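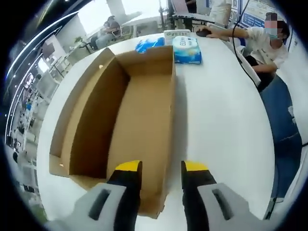

How long should I book for a family session with a toddler and a grandma who can't stand for long?
Plan on 42 minutes of shooting at most, with a chair for grandma from the first frame and the big group shot done before anything else.

plolville_light
Posted Saturday, July 16, 2022
Putting that at the top since it's what I keep getting asked, and it's my own answer, so argue away! I just did my third three-generation session this summer (the park by the water in Plolville, gorgeous open shade until nearly supper time) and I'm completely hooked on these. Grandma sat, everybody else piled in behind her, and we had the Christmas card picture before the two-year-old found the ducks. After that I let it all go loose and the pictures got so much better.

MphoMagagula
Love this!! Sitting grandma down first is so smart. I'd go the other way on the group shot though. My toddlers are always stiff as boards for the first ten minutes and I get that frozen stare. I start with just the parents and the little one walking, then bring everyone in.

tessellate
Same as Mpho. Warm up first, group second.

plolville_light
I tried that in October with a family of nine and by the time I called them all over, the kid was done. Done done. Shoes off, lying in the grass. Got some sweet ones of the shoes, but mom wanted the group.

aldo_v
42 minutes is too short. I book two hours and shoot for maybe half of it. People need time to park, fix hair, feed somebody a banana. If you tell them 42 minutes they show up tense and it's all over their faces.

plolville_light
Fair, but I said shooting! I keep a full 2 hours clear on my end. I don't tell the family any number except the start time.

aldo_v
OK then we agree more than I thought. Still wouldn't do the group first.
- Aldo Valentini

kitchenwindow
What lens are you all on for the big group? I've been using my 35 and the folks on the ends look wide.

MphoMagagula
Back up and use the 50 if you have the room. Or curve the ends in a little toward you, it helps with focus too.

tessellate
How many do you deliver? I came home with 984 frames from a reunion and I'm still crying over the culling.

plolville_light
Oh my gosh, 984! I hand over sixty or so. First pass I only look at eyes - anything with grandma blinking goes, unless the baby is doing something wonderful.

aldo_v
Keep the blinks if she's laughing. My favorite picture of my own mother has her eyes shut.

plolville_light
Okay, you win that one. Going back through my rejects tonight.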